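How to make up a spare bed with a quilted pad and a bedspread

Posted by Darcy MacPherson, 31 December 2023

This is the method I use for the spare rooms at Flatholm, where a bed may sit made up for weeks before anyone sleeps in it. It suits a bed with a headboard against a window and only one side you can walk round properly. If you have room on both sides it will go faster.

What you need
A fitted or flat bottom sheet
One large pillow, with a clean case
A bedspread, big enough to hang over both sides
A square quilted pad
A lint roller or a clothes brush

Step 1. Clear the bed
Take everything off, including the pillow. Clothes left on the bed go on a hook or in the wash, and do this before you touch the sheets. If you push them up to the pillow end they will still be there when you have finished, and you will have to disturb the bedding to get them out.

Step 2. Air the mattress
Open the window for 31 minutes or more if the weather allows. I am told half an hour is enough, but my kitchen timer sticks at that mark and I have got used to it. In November and through the winter, turn the radiator down first. Draw the curtain well to one side so it does not trail on the mattress.

Step 3. Put on the bottom sheet
Start at the headboard. A padded headboard grips the sheet, so push the hem down behind the mattress with a flat hand. Then do the two far corners and pull towards the foot. Smooth from the middle outwards. A patterned sheet shows creases less than a plain one, but you will still feel them.

Step 4. Lay the bedspread
Fold it in half lengthways and lay the fold down the centre of the bed, then open it out. If yours has bands across it, use them as a guide: a band should run square to the sides of the bed. When it looks crooked, lift the whole spread and drop it again. Tugging one corner just moves the problem somewhere else.

Check the side nearest the wall. This is where the layer underneath tends to show. Tuck it in or pull the spread across by 5 cm or so.

Step 5. Pillow and top end
You can bring the spread up over the pillow or stop short and leave the sheet showing behind it. I stop short. Murray Morin, who does the other house, covers the lot — it looks smarter but the guests put the pillow on the floor.

Step 6. Add the quilted pad
Lay the pad flat on top of the spread with the stitching running the same way as the bands. It gives people somewhere to sit to put their shoes on without marking the spread. 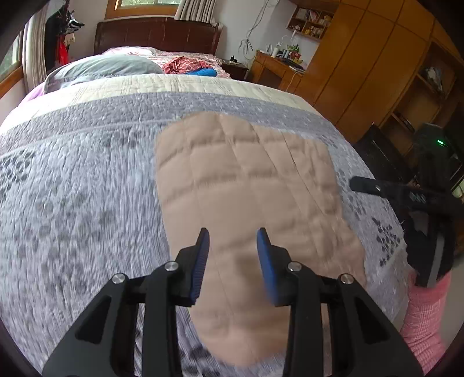
Quilted pad laid flat on the bedspread, pillow towards the headboard.

Shake the pad before it goes down, and press the squares with your palm so the filling is even. Wash it on its own. Mine has been through 13 washes on a cool setting and has kept its shape, though the first time I put it in with towels and spent an evening picking fluff out of the seams.

Step 7. Bedside
Wipe the top of the cabinet and check that the lamp works. Loose cables near a desk should be kept clear of the bedding. Go over the spread once with the lint roller, working from the head to the foot, and close the window.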